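Wardrobe Choices and Pastel Color Among First-Year Students
Final Report, Fashion Merchandising Practicum
Submitted by Merle Ruddock and Naveen Sandhu
Faculty adviser: Setareh Rezaei

Background

Pastel clothing returned to the main floor of most campus-area stores last spring. Retail staff interviewed for this report described strong early sales of pastel knitwear and much weaker sales of pastel trousers and outerwear. The present study was designed to examine that difference. It asks which garments students are willing to wear in pale colors, with what they combine them, and what prevents them from wearing them more often.

The study was limited to first-year students living in residence halls. This group buys clothing frequently, keeps a small wardrobe for reasons of space, and is therefore likely to think about whether a new item can be worn with what is already owned.

Method

A written questionnaire was distributed in September, and 78 students returned a completed form. Nine of them later agreed to a longer interview in which they went through their closets with one of the authors and set aside every item they considered pastel. The interviews were held in the evening, usually after 7 p.m., and lasted under an hour. Participants were free to define "pastel" as they wished. Their definitions varied more than expected, and several included light gray.

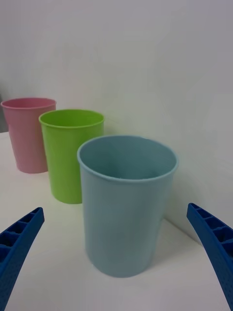
Figure 1. Plastic cups in light blue and lime green.

The questionnaire covered 1,721 individual garments in all, entered by type, main color and how often each was worn in a normal month. Shoes and bags were recorded on a separate sheet. Sportswear was left out unless the student reported wearing it to class.

Two local retailers, Flastitz and Bisport, allowed the authors to speak with floor staff. Neither store supplied sales figures, and statements about sales in this report rest on staff accounts alone.

Findings: Tops and Knitwear

Sweaters and T-shirts made up the largest share of pastel garments in the closets examined. Students tended to wear them with dark denim or black trousers. A pale pink sweater over dark jeans was named in the interviews more often than any other combination. Lilac was well liked but seldom owned, and students said they had difficulty finding it outside the spring season.
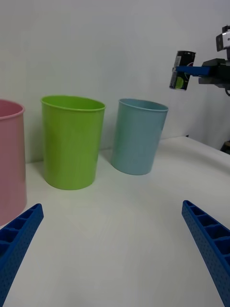
Figure 2. Cups standing on a white tabletop, the pink one at far left.

Findings: Trousers, Skirts and Outerwear

Pastel trousers were rare. The interview group gave three main objections: they show dirt, they are often thin enough to need particular underwear, and they are hard to wear with colored tops. Skirts were better accepted, especially pleated ones in mint. Only one interview participant owned a pastel coat, a powder-blue wool model from Wevus, and she kept it for formal occasions.

The floor supervisor at Flastitz, Trudy McKinnon, suggested that display practice plays a part. Pastel trousers are commonly shown with a matching top, and customers who do not want the full set walk past both pieces.

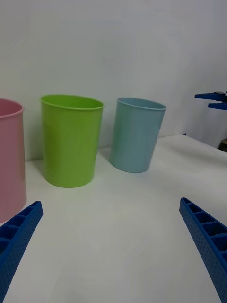

Raelene Nepia disagreed on this point when the draft was circulated for comment. In her view the matching set is what sells the top, and separating the pieces would only leave more trousers on the rack. She also asked that the report distinguish between students who dislike pastel trousers and students who have never tried on a pair — a distinction the questionnaire did not make.

The authors accept the second comment. A revised form would include a question on fitting-room experience.

Findings: Accessories

Scarves, caps and small bags offered students a low-cost way to try a color. Several had bought a pastel accessory from the Siddiqui line before buying any pastel clothing. Footwear followed a different pattern, with white preferred to any pale shade. 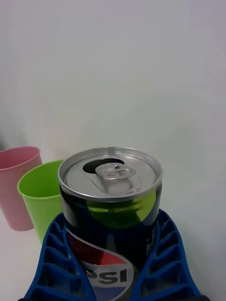
Figure 3. Top of an opened Pepsi can, with silver lid and pull tab.

Limitations

The sample came from a single campus and a single class year. Garment colors were reported by the students themselves and were checked only in the interview group. The timing of the questionnaire may also have reduced the number of spring items recorded, as some students had left them at home.

Recommendations

Stores near campus should show pastel trousers and skirts with dark or neutral tops for part of the season and compare the response with that to matched sets. Care labels should be easy to find, and staff should be prepared to answer questions about washing. A follow-up study in the spring, using the revised form, is proposed for next year's practicum group. The questionnaire and the garment coding sheet are available from the department office.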